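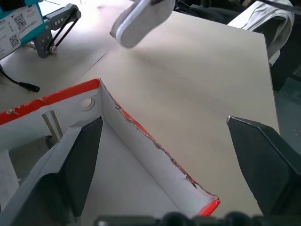 Wrist cam view, gripper open over the red box

Nesar two-arm starter kit, worth it?
Last updated: Dec 26, 2022

benchmonkey_ivone
Okay so I've had the Nesar kit on my bench since September and I promised a few of you a write-up. Short version: I like it! The arms are solid, the wrist cams are way better than I expected for a bundled part, and setup took me an afternoon (most of that was me hunting for a longer USB cable). I've been doing box stuff with it, reaching in and pulling small parts out. The tapered fingers are great for getting close to cardboard walls. My gripe is the software. Calibration drifts after 20 minutes or so and I have to rerun it.
Ivone Brito, Sondcombe

tallpaul_cnc
How wide do those fingers open? I've been looking at the Jellesberg one because it's cheaper, but the fingers are these stubby little things.

benchmonkey_ivone
Wide enough for everything I've thrown at it. I don't have the spec sheet here, sorry. I'll measure tonight.

m_ersoy
Gonna disagree with Ivone a bit. I've set up 3 of these for our makerspace and two had a loose wrist joint out of the box. Support sent replacement screws, but it took 14 days. For that money I want it tight when I open it. And the pointed tips are fine for boxes and lousy for anything round. Try a marker.
Melahat

tallpaul_cnc
14 days for screws?? Yikes.

benchmonkey_ivone
Huh, mine was tight from the start, maybe I got a later batch. You're right about round things though, I dropped a glue stick over and over. I ended up buying the padded fingers from Söderlund and they fit with no drilling.

gearhead_lou
Does the wrist cam have autofocus? On mine the hardware at the bottom is always a blur and it drives me nuts.

m_ersoy
Fixed focus on ours. You get used to it, just check that your tips look sharp and ignore the rest.

gearhead_lou
Not loving "get used to it" at this price, but thanks. Ivone, did you ever measure the opening?

benchmonkey_ivone
Forgot! Doing it after dinner.

9 comments · 2 shares
We use cookies to keep you signed in. By using this forum you accept our cookie policy.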